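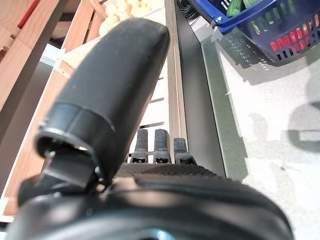

How should I lay out a small produce section in a neighborhood grocery?

Posted by Poonam Bhardwaj in Small Retail and Market Stands, May 17, 2025

My husband and I took over a corner grocery called Astlow last fall. It has always been canned goods, bread, milk, lottery tickets and a deli counter. Customers keep asking for vegetables, and the closest supermarket means two buses for many of them, so we want to try a produce section.

We have a space near the front window that used to hold greeting cards and a rack of sunglasses. It gets afternoon sun. There is an outlet on the wall but no drain and no water line. Past that, the store has one upright cooler with glass doors, and half of it is already drinks.

What I would like to know:

Do I need a refrigerated case to start, or can I get by with shelves and the cooler we have?

Is it better to use slanted bins or flat shelves? My husband likes the slanted ones. I worry that things roll out and bruise.

How much of each item should I put out? When I look at nice produce sections they are always piled high, and I can't afford to throw that much away.

Our distributor, Rajput, will sell us full cases only. A case of cauliflower is more than we would sell in a week. I have asked if they would split cases and the driver said he would find out, but I have not heard back.

The budget for the whole thing, not counting the vegetables, is 200 dollars. I know that is low. We can build things ourselves and my husband has tools.

Thank you to anyone who has done this.

Reginald Sorensen

I ran the produce department in two different stores and then had my own stand for a while. Going through what you asked in a different order.

Start with the window. Afternoon sun is going to be your biggest problem, ahead of the bins or the cooler. Lettuce in direct sun will be limp before you close. Potatoes will turn green, and then you can't sell them. If you can't use another wall, put up a shade or a roll of window film. You want light on the produce from above and in front, and you can get that from an ordinary fixture.

For a first season I would not buy a refrigerated case. A used one will eat your budget several times over, they are expensive to run, and the ones people sell cheap are cheap for a reason. Stick to things that do well at room temperature, and keep a short list of cold items in the cooler you have.

Fine on a shelf for days: potatoes, onions, garlic, sweet potatoes, winter squash, pumpkins in season, bananas, tomatoes, lemons, limes, avocados, whole melons.

Needs the cooler: lettuce and all leafy greens, broccoli, carrots if you want them to stay crisp, celery, herbs, cut fruit, berries, mushrooms, green onions.

Somewhere in between: cabbage, apples, bell peppers, cucumbers. These can sit out for the day and go back in the cooler at closing. It is more work, but it only takes a few minutes if they are in trays you can lift.

Do not store onions next to potatoes. They shorten each other's life. Keep bananas and apples away from anything leafy. They give off ethylene, and greens and broccoli will turn yellow from it. 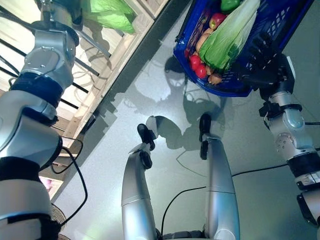 On slant versus flat, your husband is right, with limits. A slanted bin shows the customer the whole top of the pile, where a flat shelf at waist height only shows the front row. The mistake people make is setting the slant too steep. Round things will roll. Keep it gentle and put a lip on the front edge that comes up at least halfway on whatever you are selling. Line the bottom with foam mat or a folded towel. I used rubber drawer liner from the hardware store and washed it every week.

Build them so they come apart. You will have to clean underneath, and if the bin is screwed to the wall you won't do it. Leave gaps between the slats for air. Sand everything. Splinters will cut tomatoes, and they will cut customers too.

For height, the most comfortable picking zone is between the knee and the chest. Heavy things like melons and bags of potatoes go at the bottom, where nobody has to lift them down. Your best-looking items go in the middle. Don't put anything perishable up high where you can't see it, or you will find it by smell.

As for the piles, they are mostly fake. I mean that in a practical way. A bin that looks like it is a foot deep usually has a false bottom, a box turned upside down or a block of foam with a cloth over it. The produce on top might be two layers. This does several things for you. You use less stock, the weight on the bottom pieces is less so they don't bruise, and the bin looks full until it is close to sold out. I would not go deeper than two layers on tomatoes, peaches or avocados. Potatoes and onions can go deeper.

Some stores use plastic or foam vegetables for the top shelf or the window. I have no problem with that as long as they are well out of reach and not mixed in with what you are selling. People will pick them up, and they feel silly when they do, and some of them get annoyed. 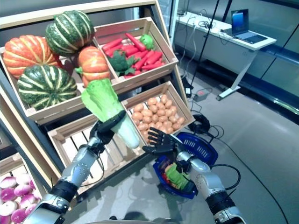
Artificial pumpkins and carrots in light wooden crates.

Color matters more than you might think. Put two greens next to each other and a customer in a hurry won't notice there are two kinds. Break them up with something orange, red or white. Carrots next to broccoli, tomatoes next to cucumbers, yellow squash next to zucchini. It costs nothing and you can change it every morning until you find what sells.

Write the price on every bin, large, with the unit. "Each" or "per pound." If there is no price, a lot of people won't ask, they will just leave it. Check with your county about the scale too. Where I was, any scale used for selling had to be inspected and have a sticker, and the fine was not small. If you don't want to deal with that right away, sell by the piece and by the bag.

Rotate every day. New stock goes to the back or underneath, old stock to the front. Pull anything soft first thing in the morning, before you open. One bad onion in a bin will take the others with it. What you pull can go to the deli for soup if it is only ugly. If it is spoiled, throw it out.

And keep a notebook. Write down what you put out and what you threw away. After a month you will know what to stop buying, and it is usually not what you would have guessed. For me it was eggplant. I liked eggplant and kept ordering it.

Narendra Dhillon

just get a used case off a restaurant auction site. customers want it cold and misted like the supermarket. we got one for 100 bucks and it works fine

Reply from Poonam Bhardwaj

Thanks. Did it need a drain? We don't have one there.

Reply from Narendra Dhillon

ours has a pan underneath you empty. every night in summer. also it is loud

Shirin Talebi

Reginald covered the display side well, so I will only talk about the buying.

Full cases are the hard part for a store your size. There are a few ways around it. The easiest is to find another small store or a restaurant nearby and split. We split with a lunch place called Kunora for a long time. They took most of the lettuce and peppers, we took most of the fruit, and we settled up at the end of each week from the invoices. Put it in writing, even one page, and decide ahead of time what happens when a case comes in bad and who calls the distributor. We had one argument in all that time and it was over a case of strawberries.

The second way is to go to the terminal market yourself, if there is one within driving distance. You have to get up very early. Prices are lower, and some of the vendors will sell you a half case if you come back regularly and pay cash. Bring a cooler with ice packs for greens in warm weather. 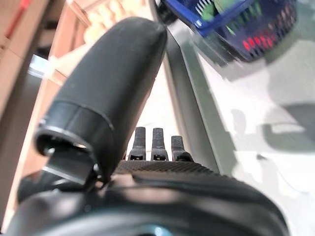 The third is local growers. Many of them have more than they can sell at a farmers market and would be glad to drop off a mixed box. You get less choice, but the quantity is usually right for a small store. Ask for a receipt with the farm name on it and keep it. An inspector may want to see where things came from.

On pricing, don't set everything at the same markup. Bananas, onions and potatoes are what people compare, so keep those close to the supermarket. Items that spoil fast need a bigger margin to pay for what you throw out. We sold bananas at 79 cents a pound and made almost nothing on them, but people who came in for bananas left with other things.

Start with a short list. Ten or twelve items that are always there and always fresh will do more for you than thirty that are sometimes good. Once customers trust the onions they will try the peaches.

One more thing about Rajput, or any distributor. Don't wait for the driver to find out. Call the office and ask for whoever handles small accounts. Drivers are busy, and this kind of thing gets forgotten by the next stop.

Reply from Poonam Bhardwaj

This is very helpful, both of you. I called the office this morning. They will split cases on root vegetables and cabbage, and charge 2 dollars extra per split. No splits on anything else. My husband is going to start on the bins this week, with the lower slant and a lip in front. We are moving the card rack back to the window and putting the produce on the inside wall by the bread.

Reply from Reginald Sorensen

The inside wall is a good choice. Take the 2 dollar split on the cabbage. Leave a little space between the bins and the bread, onions will get into it.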